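# 양팔 로봇 조작 학습을 위한 시연 데이터 수집 결과 보고서

제출일: 2021년 3월 3일
과제명: Jerkow

## 1. 연구 목적

본 과제는 탁상 위의 일상용품을 다루는 양팔 로봇의 모방학습에 필요한 시연 데이터를 확보하는 것을 목적으로 한다. 학습 모델의 설계와 성능 평가는 후속 과제에서 다루며, 본 보고서의 범위는 수집 절차와 품질 검수에 한정한다.

## 2. 수집 절차

시연은 조작자 2인이 교대로 원격 조작하여 기록하였다. 목표 수량은 2,000건으로 정하였으며, 12월에 예비 수집을 실시하여 작업 지시문과 초기 배치 규칙을 확정하였다. 각 시연에는 관절 각도, 그리퍼 개폐값, 고정 카메라 영상을 동일한 시간축으로 저장하였다. 기록 형식은 `Dircombe` 규격을 따랐다.

- 시작 자세: 양팔 그리퍼가 물체를 잡지 않은 상태
- 물체 배치: 시연마다 위치와 방향을 변경
- 종료 조건: 조작자의 종료 신호 입력

## 3. 검수 결과

1차 검수는 1,000건을 대상으로 하였으며, 이 중 126건을 제외하였다. 제외 사유는 영상 프레임 누락과 시간 동기 오차가 대부분이었다.

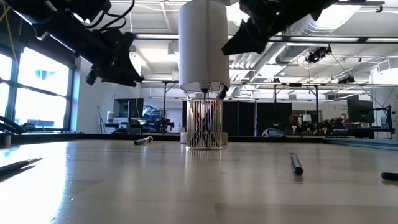
동기 오차는 저장 장치의 쓰기 지연에서 비롯된 것으로 판단되어, 이후 수집분부터 버퍼 크기를 조정하였다. 제외된 시연은 삭제하지 않고 별도 폴더에 보관하였다.

## 4. 향후 계획

잔여 시연의 검수를 완료한 후 조명 조건별로 자료를 분류한다. 창을 통한 자연광이 영상 밝기에 미치는 영향도 함께 검토할 예정이다.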